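Notebooks > Flello bench > Hand-held gripper > Service log

2022-07-11

Gripper back on the bench after Nazma Sivakumar reported sluggish closing on the right finger. Last service was done in Utedville and the sheet only says "cleaned, OK".

Findings
Right finger arm drags over the last 3 mm of travel. Left arm free. Pivot screw on the right outer link had been run in too hard and the link was pinched against its neighbor. Backed it out, cleaned the bore, refitted with a thin washer. Drag gone with the fingers unloaded. No cracks in the black plastic at the pivots. Insert seats checked with a pick, none turning.

Cord
Old cord fuzzy where it crosses the edge of the block. Cut a new length, 14 cm, and tied it off with the same knot as before. Bijan Pakzad wants the block edge rounded on the next print – agreed, but the file is still in the Abbasi folder and I can't write to it.

Camera view
Recording station set to the Grania defaults, exposure fixed. Log number for this session is 895.
Keyboard used as the target, laid at an angle to the gripper. The small gray legends are a fair test of focus at working height. Fingers held over the middle of the board, both finger tips and both outer links in view. Number row reads from !1 up to &7, and the Win key shows in the gap between the fingers. Blue strand runs down the front of the block, close to its centerline. Focus left as is.
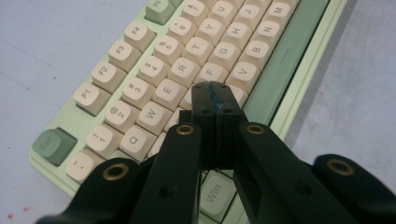 Still to do
- Repeat the drag check after 5 hours of use.
- Second washer on the left link, so the sides match.
- Ask Bijan for write access.
- Put the pivot screw torque on the service sheet – there is no value on it now.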